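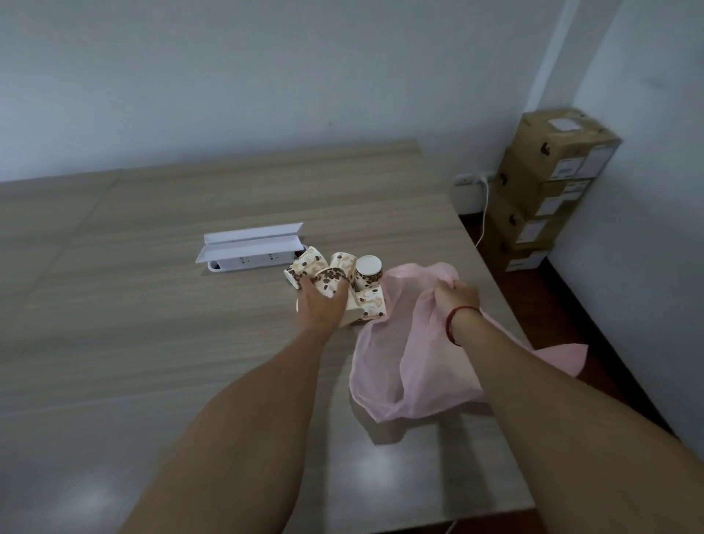 How do you clean the top of the Jemaldale meeting table?

Wipe it with a soft damp cloth and a drop of washing-up liquid, then go over it with a dry one. Coffee and tea come off the laminate without scrubbing. Close the lid of the power unit before you bring a wet cloth anywhere near it.

Jemaldale Meeting Table with Power Unit
By Vutwood
£599 per section including VAT
£552 per section when you order two or more

The Jemaldale is a large rectangular table for meeting rooms, training rooms and staff break areas. It has a wood-grain laminate top in a light beige-grey and a white power unit set flush into the surface. Each section is 200 cm long. Sections can be used singly or bolted together end to end to make a longer table.

The top

The grain runs lengthways in fine streaks of tan, grey and cream. We chose it as the standard finish for this range after several years of selling a darker one, which showed every crumb and paper scrap. The pale finish is easier to live with in a room where people eat and drink as well as meet. It goes well with white or pale grey walls and doesn't make a small room feel crowded.

The surface has a slight sheen. Under bright ceiling lights you will get some reflection, mainly when you are standing and looking down the table. Customers who use the room for filming or video calls sometimes ask for the matt version. It is the same price but made to order, so please allow extra time.

There are faint joins where the panels meet. These are part of the design and are sealed, so a spill will sit on top long enough to be wiped up. Don't leave standing water on a join overnight.

Hot drinks in paper or china cups can go straight on the surface. Pans, kettles and anything fresh from an oven need a mat. Scratches from keys or dragged equipment cannot be polished out of laminate, and we don't cover them under the guarantee.

The power unit

The unit sits in a cut-out in the top, lined up with the long edge. A hinged white cover folds up to show a row of sockets and folds down again to close it off. The cover stays up by itself while things are plugged in. Sockets are fitted to suit the country of delivery, so check your order confirmation before the table is made. We can't swap them on site.

The supply lead leaves from underneath and runs down inside one leg. It needs a wall or floor socket within reach of that leg. If your room has floor boxes, tell us where they are and we'll put the lead on the nearer side.

Sockets are for laptops, phone chargers, speakerphones and similar. A kettle or coffee machine should have its own wall socket. Please don't plug an extension lead into the unit.

Crumbs and sugar do find their way into the recess. Switch off at the wall, open the lid and use a dry brush or the narrow nozzle of a vacuum cleaner. No sprays.

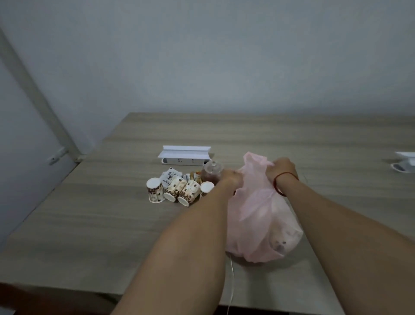

For break areas we suggest keeping the power unit towards one end and the cups, sachets and biscuits towards the other. People will put things down wherever there is space, of course, but if the bin bags and spare cups are kept at the drinks end the sockets tend to stay clear. A tray helps too. The Vutwood shallow tray is sold separately and fits the width of the table with room to spare.

Light plastic bags and paper cups slide easily on this surface, so clearing up at the end of the day is quick. It also means a light cup with nothing in it will tip if a window is open or a cable catches it. Run loose cables to the nearest edge and keep them away from the middle of the table.

Seating

There is no centre leg and no crossbar at knee height, so chairs can go anywhere along the long sides. Chairs with arms fit underneath if the arms are low. Measure from the floor to the top of the arm and ring us if you're not sure — we would sooner check than collect a table.

Choosing between the Jemaldale and the Jetow

The Jetow is our folding table. It costs less and can be wheeled into a cupboard, but the top is thinner and there is no power unit. Choose the Jetow if the room has to be cleared often. Choose the Jemaldale if the table is going to stay where it is. The two are the same height and the finishes match closely, though not exactly, so they can be put together for a big meeting without looking odd.

Delivery and fitting

Delivery and fitting are carried out by Van Dijk, who handle all our larger furniture. Two fitters bring the table in flat, assemble it in the room and take the packaging away. They will need:

A clear path from the entrance to the room
A lift or stairs wide enough for a top 200 cm long
Somewhere to park within sight of the door
Power on in the room, so they can test the sockets

Weekday delivery is included in the price. Saturday delivery can be booked for an extra charge, and there are fewer slots in June, when a lot of schools and colleges place their orders. If you are replacing an old table, Van Dijk can take it down and remove it. Ask for this when you order as it has to be on the job sheet.

The fitters will not connect the table to a floor box that has no socket in it. That is a job for your own electrician.

Guarantee

The frame, top and power unit are covered for 2 years against faults in materials or making. Keep the label on the underside of the top. It carries the number we need to match a replacement panel, and without it the colour may be slightly out.

Spare parts

Lids, hinges and leg feet are kept in stock. The lid is the part most often replaced, usually after somebody has leaned on it while it was open. It clips out and the new one clips in, with no tools needed. Switch off at the wall first.

Ordering and questions

Finish samples are free. They are cut from the same board as the tables and are big enough to stand a cup on, so do try them under your own lights for a day or so. For layouts with three sections or more, or if you want the power unit moved from its usual position, speak to Dirk Geerts in the contract office before you order. He will need the length and width of the room, where the doors open and which wall the sockets are on. A rough sketch will do.

Tables with a moved power unit are made to order and can't be returned unless faulty.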